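Chapter 10
Reading a Film Poster

I bought my first film poster in February, years ago, from a market stall in Ellutton. It was for a thriller called Brarnov, I hadn't seen it, and I still haven't! What I wanted was the lettering — huge, crooked and bright orange — and I spent weeks staring at it before I noticed that the leading man's name was bigger than the title.

That's where I'd like us to start. A poster has to sell a story to somebody walking past with their shopping, so every bit of it has been argued over. Who gets the biggest face? Whose name goes first? My old tutor, Marcelle Fleury, used to make us cover the picture with a sheet of paper and guess the kind of film from the words alone (I was hopeless at it). 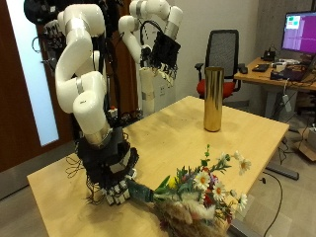

Fig. 10.1 Bouquet with daisies and a gold vase.

We'll spend most of this chapter on two posters for the same film, Alarcón. The first was drawn by Senyo Mahama and shows a tiny rider under a lot of sky. The second came out for the re-release and is nearly all faces. I love the first one and I'm a bit rude about the second, so do argue with me as you go.

Before you read on, pick a poster you know well and write down everything you remember about it. Then go and look it up. Keep your notes, as you'll need them for the exercise on page 12 of the workbook.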